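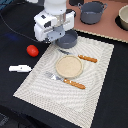
Tuesday, table bench, Greddale workshop

Continued with the place setting today. The tea towels are put aside until Kenza is back from Paretton, she has the second half of the samples with her.

Setting as it is now: the big cream placemat, the tan speckled plate in the middle, knife and fork with the orange wood-grain handles, the small dark grey pot behind. All on the black table. I wanted to see if the cream mat is too strong against the black and my opinion is no, it is good. The wavy weave is off-white and light grey, and from standing height you read it as one calm colour. Only when you sit down you begin to see the curves. Groen wrote in their last message that the pattern is "busy". I don't agree, but I will ask them to look at it sitting on a chair and not on a screen.

The edge of the mat. It is a little frayed along the stitching. I don't know yet if this is meant by the weaver or if it is from handling. Must ask. If it is meant, it must be the same on all the mats, and I remember that in the first parcel there were some with a clean edge. Do not cut the threads before we have the answer, please. Last time somebody was helpful with the scissors.

Laying the mat diagonally: I like it for a table where one person sits at the corner. For the normal long side it would be wrong, the next place would have no room. Ploltard's table is 40 cm per person less than the one we planned for in the beginning (I measured it again in June, same result), so for them the mats go straight and close together, or we take the smaller size. I prefer the smaller size. Kenza prefers the big one straight. We did not finish this discussion.

Knife and fork. The handles match well and the orange is warm beside the plate, which has this sandy colour. With a white plate I tried last week the orange looked cheap, with the tan one it looks like somebody has chosen it. Keep the tan.

The knife with the blade tucked partly under the plate edge: I leave it like this in the notes as one of the variants, but for real use I would not do it. The plate doesn't sit flat when there is something under the rim, and with soup this is a problem. Also a guest will pull the knife and the plate moves. The second variant is both pieces on the right, parallel, with two fingers of space to the plate. Third is the ordinary one, fork left and knife right. For the sheet that goes to Ploltard I would show only the third. They asked for simple.

Kenza's remark by telephone: in variant one, with the knife above the plate and the fork below, people don't know from which side they should sit. She is right, I tried it on myself with the chair and I turned around the corner one time before sitting down.

The pot. It is a short one with a flat rim, and I first took it for salt, then for a sauce. The opening is wide enough for a teaspoon. On the far edge of the mat it is out of the way of the hand, but part of the mat's border is then hidden, and we are paying for this border. To try tomorrow: pot off the mat completely, directly on the table. My worry is dark grey on black, it could disappear and somebody knocks it. A small saucer under it perhaps. There are saucers in the cupboard from the Groen order, box 12 I think, the tan ones if there are any left.

The red round one on the left, on the bare table, does a lot for its size. Without red the whole setting is beige, grey and black, and it gets sleepy. I would keep something red at each second place, not at every place. For a photograph it can be the toy-tomato kind, very glossy. For the real dinner Ploltard can put real tomatoes, it costs nearly nothing.

Light: at about 37 cm above the mat the lamp gives too hard reflections on the plate, so I moved it higher and did not measure the new height. Stupid. Measure tomorrow before anybody touches it. The shine on the handles I don't mind.

Washing test for the mats not started. I need one mat that we can lose, and I don't want to take it from the Greddale set, because this one has to go back complete.

To do
- ask weaver about the edge, frayed or clean
- pot on the table instead of the mat, with and without saucer
- variant three, set with the smaller mat, straight
- measure lamp
- Kenza: bring the second half of the tea towels, also the napkins if they are ready
- find a glass. We have talked two weeks about this setting and there is still no glass chosen

Stopped at 17:20. Table stays set, please don't clear it.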